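Teaching a Robot to Get Through a Door, One Bad Try at a Time

I got to Hatbridge at four in the afternoon, which Felista Massawe told me was the best time to come, "because by then we've made all the dumb mistakes and you get the interesting ones." She runs the teaching side of a small team that spends its days steering robots through household chores by remote control so that the robots can learn to do them alone. I'd pictured big machines and safety glasses. What I found was two desks, a sagging green couch, and a guy named Ashraf Hajji leaning so far to his left in his chair that I thought he was about to fall out of it.

He was going through a door. Well, his robot was, inside a simulator on his monitor, and Ashraf had a controller in each hand and his tongue between his teeth.

"Everybody leans," Felista said. "I lean. My mother came by in September and tried it, and she leaned."

The project is called Keltutow (they all say it kel-TOO-toe, and I had to be corrected twice). The idea is simple enough that I got it before my coffee was cold. A person drives the robot through a task, the computer saves every motion along with what the robot's cameras saw, and after enough of those the robot's software tries to copy what the person would have done. One run through a task is a demo. They wanted 600 demos of doors before they'd train anything serious, and when I visited they still had a ways to go.

I asked why doors. Of all the things!

"Because you can't skip them," Felista said. "People come in and they want to see it fold a shirt or make a sandwich. Great. Where's the sandwich? It's in the kitchen. What's between the robot and the kitchen?"

Ashraf, without looking away from his screen, said, "A door. It's always a door."

He's the one who does most of the driving. Before this he worked the counter at a tool rental place called Jondberg, and he swears that's where he learned patience. He had never touched a robot when he applied. Felista says that was fine with her, and that some of her best drivers have been people who play no video games at all, since the gamers tend to go fast and she has to slow them down.

"Fast is the worst thing you can give it," she told me. "If I whip the arm over and grab the handle in half a second, sure, I opened the door. But what did I teach? There's hardly anything in there to learn from. I want to see you come up to it, get lined up, close the fingers, turn, pull. Boring. I love boring demos."

I wanted to know what a good one feels like from the driver's seat, so Ashraf paused and swung his monitor toward me. Most of the time he works from the robot's own point of view, looking out over the top of the body with the two arms reaching ahead of him. It's a strange way to see a house. The walls feel like they're right up against your ears.

"This one's tight," he said. "See, I'm already in the opening and the door's open on my right, so the right arm is the one I'm worried about. The door is right there. If I bring that arm up without thinking, I'm going to smack it."

"And then what do you do?" I asked.

"Then I smack it, and I say a word, and Felista throws out the demo."

"I don't throw them all out," Felista said from the couch. She had a point to make here and she sat up to make it. When she started, she kept only the perfect runs. Clean approach, clean pull, clean exit. The robot they trained on those was lovely right up until something went a tiny bit wrong, and then it had no idea what to do with itself. It had never seen anybody fix a mistake. So now if a driver bumps the door, notices, backs off and tries again, that one stays in. She even asks for them. In every batch of 30 she wants a few where the driver starts out badly placed on purpose and has to work out of it.

"The robot's going to get itself into trouble," she said. "I'd like it to have seen someone get out."
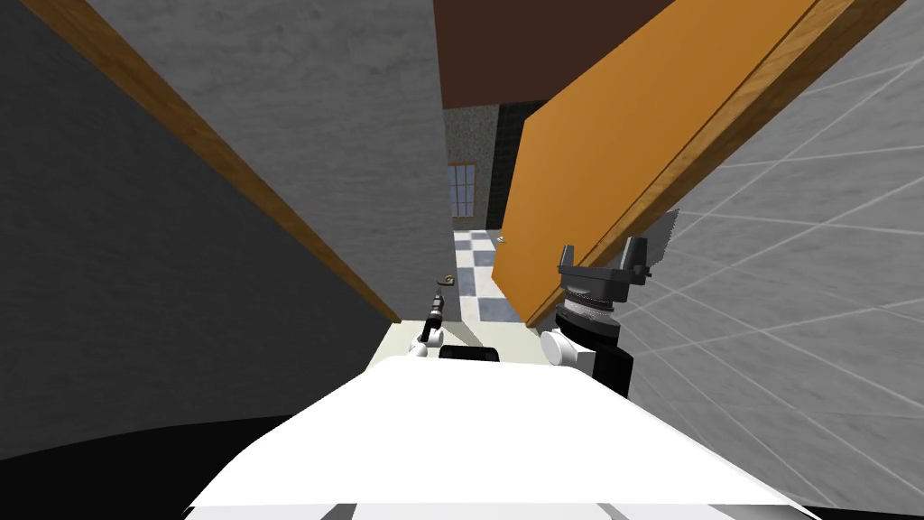 What it's like with your own hands

Of course I asked to try. Of course they'd been waiting for me to ask.

Felista put the controllers in my hands and gave me the short lesson, which I'll pass along as well as I can remember it. Your hands are the robot's hands. Squeeze to close the fingers. A thumbstick moves the base. There's a button that freezes everything so you can put your arms somewhere comfortable before you pick up again, and I forgot it existed for most of my turn.

My first try, I drove forward with both arms stuck out like a sleepwalker and caught one on the side of the doorway. My second try, I got the handle! Then I pulled the door toward myself while standing exactly where the door needed to go. Ashraf was very kind about it. "You forgot you have a body," he said. "Everybody watches the hands. The base is the whole game."

He's right, and it's something I've never once thought about at home. When I open my own front door I take a little step back and to the side, and my feet know to do that without telling me. With the controllers I had to decide it. Step, pull, step, pull. By the fourth try I was sweating, and I was leaning so hard that my shoulder was on the desk.

I made it through on number 12. Felista clapped. I asked if it would go in the pile with the real ones and she thought about it for longer than I liked.

"Maybe as a bad start," she said.

I asked them both whether it would be easier to just grab a real robot by the wrist and walk it through the motion. They do some of that too, it turned out, on a small arm at the other end of the room that they've nicknamed Pattinasarany after the street Felista's old apartment was on. You put it in a loose mode, take hold of it, and move it along the path you want. Ashraf prefers it for anything on a tabletop. You can feel when something's jammed, he says, and with the controllers he only gets a buzz in the palm, so he has to go by his eyes.

"But you can't walk a whole robot through a doorway by hand," he said. "You'd be standing in the doorway."

The simulator has its own headaches. Felista is careful not to oversell it. A door in there swings the way somebody typed it in to swing, and her own bathroom door at home sticks every time it rains. So they mix things up on purpose: heavier doors, lighter ones, different rooms, different floors. What she likes best is that she can wreck a doorframe all morning and press a button to get it back. She also likes that a new driver can be scared of it for a day and nothing happens.

I asked how long it takes a person to get good.

"A week to stop fighting it," Ashraf said. "After that it's more about whether you can stay interested. Around three o'clock I get sloppy. I start cutting the corner. I can see it in my own demos when we play them back, it's embarrassing, you watch yourself get lazy."

"And then the robot gets lazy," Felista said.

"It cuts the same corner! With the same arm!" He seemed kind of proud of that. One of the early trained versions used to stop for a second before going for the handle, every single time, and they spent a whole morning hunting for the bug. Then Felista watched Ashraf drive. He stops for a second before going for the handle. He hadn't known he did it.

They've left that in, by the way. Felista figures it does no harm, and it gives the arm time to settle. She has a list taped up next to her desk of things she wants to fix before the next round of training, and it's mostly short notes to herself: slower on the release, more left-hand pulls, don't let anyone drive straight after lunch.

I asked what comes after doors and they both said "drawers" at the same time, and not very happily. Ashraf had already picked his controllers back up. He had one more batch to finish before he could go home, and he was starting to lean.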